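## 5. Fitting and checking the finger pads

This section covers the Folura hand gripper, build 4, as assembled at home from the Asley linkage kit. Complete section 4 (base plate and trigger) first. If you are building a pair, work through steps 1 to 9 on one gripper before starting the second. Left and right linkage arms from different kits must not be mixed.

You will need:

- two ribbed pads per gripper
- four pivot screws per gripper
- a 2 mm hex key
- thread lock, medium grade
- a bin or open box, for the release check

### 5.1 Fitting the pads

1. Lay both fingers on a flat surface with the inner faces upwards.
2. Wipe the pad seats with a dry cloth. Do not use solvent on printed parts.
3. Slide each pad on to its seat from the tip until the lug clicks. The ribs must face the opposite finger.
4. Put one drop of thread lock on each pivot screw and fit the screws finger-tight.
5. Tighten each screw by a quarter turn, then move the linkage through its full travel. If it binds, back the screw off slightly and try again.

> **Note:** Pads from the first Wurent batch have a shallow lug and may not click. Hold these in place with a thin strip of double-sided tape.

### 5.2 Open position

6. Release the trigger and let the fingers spread fully. The pads should lean towards each other at the tips by the same angle.

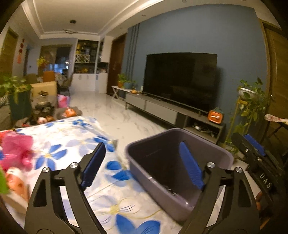 7. Measure the gap between the pad tips. If one finger sits further out than the other, loosen the stop screw on that side, bring the finger in to match and retighten.
8. Close and open the gripper 31 times without a load. Repeat step 7 if the gap has changed.

> **Caution:** Keep fingertips clear of the cut-outs in the arms while the linkage is moving. The outer arm closes on the inner arm with enough force to pinch skin.

### 5.3 Release check

The release check shows whether a pad holds on to a light object after the fingers open. Carry it out over a container. Dropped parts are easily lost under furniture, and a hard floor will chip the test block.

9. Place the container against the edge of the table so that its opening is clear of the cloth.
10. Pick up the 213 g test block from the table, move it over the opening and release the trigger in one movement.

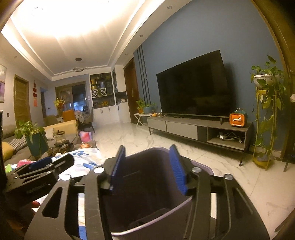 11. Repeat step 10 until the block has fallen cleanly 5 times in a row. Start the count again after any failure.
12. Replace the test block with a light soft item, such as an empty plastic bag, and repeat.

If the item clings to one pad, check that pad for tape residue. If it clings to both, the ribs may be dusty. Wash the pads in warm water with a little washing-up liquid and leave them to dry before refitting.

> **Note:** The Venter return spring is stiffer than the standard one and takes almost twice the trigger force. Use it only if the fingers fail to reach the open stop after cleaning.

Write the measured gap on the label inside the handle. It is needed again in section 6, when the trigger sensor is set to zero.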